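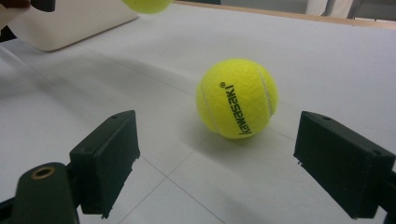 Who can enter the Wandum Prize for Translated Fiction this year?
Any publisher in the United States or Canada with a novel or story collection translated into English and released in the past year can enter, as can translators who publish their own work.

Brelard Press Opens Entries for Wandum Prize and Adds Award for First-Time Translators

Brelard Press, the independent publisher of international fiction, today opened entries for the Wandum Prize for Translated Fiction. Entries will be accepted through the end of March and may be sent in print or as a digital file.

The prize is shared equally between author and translator. A longlist of 17 titles will be announced in May, followed by a shortlist of six in July. The winning book will be named at an evening event at the Hastau Library in September, with doors opening at 6:30 p.m.

For the first time, the program will include a separate award for translators publishing their first full-length book. The Kikuchi First Translation Award is supported by the Kikuchi Fund, which has paid for sample translations at Brelard Press for the past 10 years. Books entered for the main prize will be considered for the new award at no added cost, provided the translator's status is marked on the entry form.

"Many of the books our readers have loved most came to us through a translator who had never signed a contract before," Brelard Press said in a statement. "The new award gives those translators a place in the program under their own name – and on the cover of the announcement."

Publishers with fewer than 100 titles in print will pay no entry fee. Poetry, plays and new editions of earlier translations are not eligible. Retranslations of classic works may be entered if the English text is entirely new.

Judges will read all entries in full. The names of the judging panel will be released with the longlist.

Entry forms and full rules are available from the prize office. Print copies should be mailed to Wandum Prize, Brelard Press, P.O. Box 2411, and must arrive before entries close. Copies cannot be returned.

About Brelard Press
Brelard Press publishes fiction and essays in translation, with a list that includes new writing and recovered classics. Review copies and cover images are available to the media on request.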